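**Column radiator hot at the top, cold at the bottom. Bleed it again or something else?**

Posted in Heating & Plumbing

**Iqra Gilani**

We moved into an older house in Avville last fall. The heating is hot water, one gas boiler in the basement, with column radiators in most rooms. All of them heat evenly except the one in the small room at the back, which gets hot across the top third and stays lukewarm to cold along the bottom. The middle columns are worse than the end ones.

What I have done so far:

- Bled it twice. The first time I got a short hiss and then water. The second time it was water right away.
- Opened the valve on the supply side all the way.
- Checked the boiler pressure, which is where the manual says it should be.
- Turned down the two radiators closest to the boiler. No change in the back room.

With the thermostat at 68 the rest of the house is comfortable and the back room is not. I got a quote from Thiele, the heating company that serviced the boiler before we bought the place, and they want $700 to flush the whole system. I don't mind paying if that is what it needs, but I don't want to pay for a full flush if the problem is one radiator.
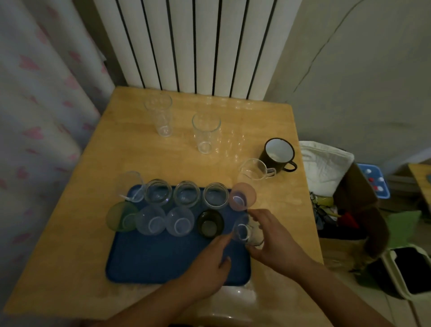 The water that came out when I bled it was dark, close to black, and it left a fine grit in the bottom of the container. I don't know if that is normal for an old system. The previous owner left a folder of receipts and I can't find anything in there about inhibitor or a flush.

It is June, so the heat is off and I have time. I would like to get this sorted before I need it again. Is it worth taking this one radiator off and rinsing it myself, or should I just pay for the flush?

---

**Asif Magsi**

Cold at the bottom and hot at the top is sludge. Air does the opposite — it collects at the top and keeps the top cold — so you can stop bleeding it. The black water is iron oxide from the inside of the radiators and pipes. It settles where the flow is slowest, and that is usually the bottom middle of a radiator at the far end of a run.

If every other radiator heats evenly I would do the one radiator first. It isn't hard but it is messy.

1. Turn the boiler off and let everything cool.
2. Close the valve on the supply side. Close the one on the return side too, and count the turns as you do it. Write the number down. You need to put it back to the same setting or the balance of the system changes.
3. Put old towels and a shallow pan under one end. Hold the valve body with one wrench and loosen the union nut with another. If you only use one wrench you can twist the pipe.
4. Open the bleed screw slowly so the water drains out. Empty the pan as you go.
5. Undo the other end, plug both openings with rag and get the radiator outside.
6. Run a garden hose through it from each end until the water is clear.

Before you start, find out what it weighs. A steel column radiator that size can be carried by two people. A cast iron one is much heavier and I would not try to take it down a flight of stairs.

Use new sealing on the threads when you put it back, open the valves, top up the pressure and bleed it. Add inhibitor to the system as well. I use Bakik because the hardware store here stocks it, but any brand made for your type of boiler is fine. Read the label for the dose.

Then run the heat for an hour, even though it's summer, and feel the bottom. If it is still cold, check the return valve. Mine had 12 years of crud in it and was barely opening.

---

**wandum_pete**

Had the same thing in our place on the Wandum side. Hit it with a rubber mallet along the bottom while the pump is running, it shakes the stuff loose. Worked for 4 months and then it came back.

---

**Iqra Gilani**

Thanks both. It is steel and on the ground floor, so carrying it out shouldn't be a problem. Asif, the return valve has a plastic cap on it with no handle. Do I pull the cap off and turn the spindle with a wrench?

---

**Asif Magsi**

Yes, that's a lockshield. The cap pulls off, or there is a small screw in the top holding it. Use a small adjustable wrench on the spindle and go gently. If it won't move, leave it alone and have someone replace it.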